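Section 4: Loading and Arranging the Three-Level Countertop Rack
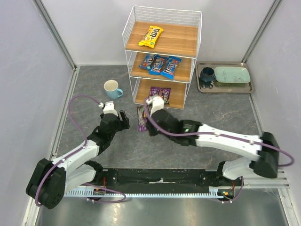

Read this section before placing any product on the rack. It applies to the Wustico countertop rack with three boards and the upper-level wire guard. Assembly of the uprights is covered in Section 3. For the wall-mounted Padberg rack, use the separate sheet.

4.1 Before loading

1. Set the rack on a level, hard surface. Place it toward the back of the counter with the open side facing the user.

2. Press down on each corner of the bottom board. If the rack rocks, loosen the feet, reseat the uprights and tighten again.

3. Check that each board sits flat on its supports. A board that is lifted at one end will let packets slide toward the low side.

4. Wipe the boards with a dry cloth. Do not load a board that is still damp from cleaning.

Note: Leave 14 inches of open counter in front of the rack. This space is used for sorting packets before they go on a board, and for setting down packets taken off during a change of stock.

4.2 Assigning levels

Each board holds one color of packet. Mixed boards are slower to check and are the usual cause of wrong refills. The standard layout for candy packets is as follows:

Top board: yellow packets
Middle board: blue packets
Bottom board: purple packets

Other layouts may be used. Write the layout on the card supplied with the rack and keep the card in the drawer below the counter. If the layout changes, replace the card the same day.

Levels do not have to be full. A board may carry a single packet as long as the packet lies fully on the wood and no part of it hangs over the front rail.

4.3 Loading the boards

1. Sort the packets by color on the counter in front of the rack.

2. Load the bottom board first, then the middle board, then the top.

3. Lay each packet flat with the lettering facing up. Packets on the bottom board go lengthwise, front to back.

4. On the middle board, start at the left and work to the right. Packets may be set at a slant, and a slight overlap is acceptable – no more than one quarter of the packet width.

5. Slide each packet in until its front end is behind the rail. Push from the end seal, not from the middle of the wrapper.

6. On the top board, keep the packet clear of the guard. A wrapper pressed against the fine wire can catch and tear when it is pulled out.

7. Return any packet that does not belong to an assigned level to the stock box.

CAUTION: Do not load more than 900 grams on any one board. Overloading can bow the board and release it from its supports.

CAUTION: Do not reach over the top board to load the middle one. Reach in from the front, below the board edge.

4.4 Mugs and other items beside the rack

A mug may be kept on the counter to the left of the rack. Turn the handle to the right so that it can be picked up from the front. Keep enough space between the handle and the rack for a hand to pass without touching the uprights.

Do not place mugs, glasses or open drinks on the boards. Do not place hot drinks next to chocolate products.

4.5 Removing and refilling

1. Take packets from the right end of the row first. They are the easiest to reach and the least likely to be trapped under another packet.

2. Lift the front end over the rail, then draw the packet out. Do not drag it across the rail.

3. When refilling, move the older packets to the right and add new ones on the left.

4. Inspect wrappers as they are handled. Creases are normal. Remove any packet with an open seal or a hole.

Note: Store chocolate below 75 °F. In warm rooms, check the top board more often.

4.6 Spare parts

Board, light wood grain: part 311
Front rail clip, pack of four: part 38

The clips fit all Wustico racks made after September. Racks with the older Dobre clip need the full rail set, ordered by rack model.

Section revised March 8, 2026, Shewit Wolde. Replaces the loading instructions on the folded sheet packed with earlier racks.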